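3.2 Where things end up when you aren't tidying

I'll admit I went into this part of the study thinking people put things away. I certainly believed I did! Then I read the first batch of diaries from the Treloar flats and had to start the coding again from scratch, because so much of what people own never goes away at all. It drifts to the back of whatever surface is nearest and stays there, and I've ended up calling that strip the "back row" (my co-readers wanted "rear margin", but I was the one typing).

We had 629 diary entries from 107 households, and I read every one of them twice, mostly on the train. The back row turned up in kitchens, in halls, on desks, on the lid of a piano. People were oddly fond of it. One diarist in Pedance wrote that she'd "feel a bit lost" if the wall behind her table were bare, and I knew just what she meant. 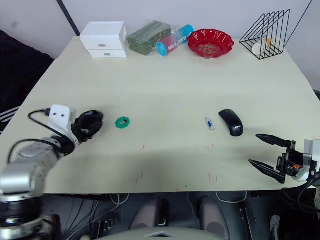 Figure 2. A back row against a wall, with a small two-drawer cabinet, a wrapped green block, a canister on its side and a red bowl of light brown food.

What surprised me most was how mixed these rows are. I'd expected like to sit with like, as it does in the Grosteo cupboard survey, where tins live with tins and that's more or less the end of it. Our diarists put food next to storage next to things still in their wrapping, and when we asked them why, they mostly said it was "just where it went". Small drawers were a puzzle too. Plenty of people kept a little set on the table and then left the very things they'd bought it for sitting beside it (guilty, by the way).

I also asked 20 of the households to clear the row on a Wednesday and write to me when it came back. The Rustano group grumbled the most and wrote the longest replies, so they get section 3.3 more or less to themselves.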